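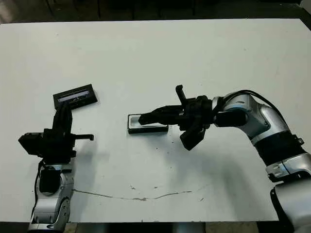 Buvau: receitas e rendimentos de cozinha doméstica

Versão 3 do conjunto de dados. Mantido por Percy Ñahui.

Resumo

O Buvau reúne 1.044 receitas transcritas de cadernos manuscritos, com ingredientes, medidas e rendimento em colunas separadas. Foi feito para quem estuda medidas caseiras em português e para quem precisa converter "uma chávena mal cheia" ou "um prato fundo de farinha" em gramas. Não é um livro de cozinha e as receitas não foram todas testadas.

Origem

Os cadernos vêm de duas coleções, Hesar e Zapata. A coleção Hesar tem sobretudo doçaria e conservas. A Zapata é mais variada e inclui pratos de forno, sopas e pão. As páginas foram transcritas à mão, sem reconhecimento automático de texto. A ortografia original está no campo texto_original; a forma atualizada está em texto_normalizado.

Ficheiros

receitas.csv: uma linha por receita, com identificador, título, coleção e rendimento declarado.
ingredientes.csv: uma linha por ingrediente, ligada à receita pelo campo id_receita.
medidas.csv: tabela de equivalências entre medidas caseiras e unidades métricas.
notas.txt: dúvidas de leitura, por identificador de receita.

Todos os ficheiros estão em UTF-8. O separador é o ponto e vírgula e a vírgula serve de separador decimal. Quem abrir os dados numa folha de cálculo configurada para inglês tem de mudar as definições antes de importar.

Campos principais

id_receita: texto, começa por H ou Z conforme a coleção.
quantidade: número decimal; vazio quando o caderno diz "a gosto" ou "q.b.".
unidade: forma normalizada da medida, sempre no singular.
confianca: alta, média ou baixa. Refere-se à leitura da caligrafia e não à qualidade da receita.
rendimento: número de doses ou de peças, quando indicado.

Medidas

As equivalências foram obtidas por pesagem, com 3 repetições para cada par de ingrediente e medida. O valor publicado é a mediana. Para farinhas, a medida foi enchida à colher e rasada com uma faca. O açúcar amarelo foi calcado. As chávenas variam muito de um caderno para outro e o valor único que usamos é uma convenção.

Limitações

Quase 10 por cento das receitas não têm rendimento declarado. As temperaturas de forno aparecem como "brando", "médio" ou "forte" e não foram convertidas. Há receitas repetidas com pequenas diferenças entre cadernos; foram mantidas como entradas distintas. Na coleção Zapata faltam as últimas páginas de 2 cadernos, e algumas receitas de pão ficaram sem modo de preparação.

Alterações em relação à versão 2

Corrigida a leitura de "arrátel" em várias linhas da coleção Hesar.
Separados o sal fino e o sal grosso em medidas.csv.
Retirado o campo categoria, que era preenchido de forma desigual.
O script de validação passou a chamar-se iko e corre sem argumentos a partir da pasta principal.

Correções

Ao comunicar um erro, indique o id_receita, o campo e a leitura proposta. As correções aceites entram na versão seguinte, em março.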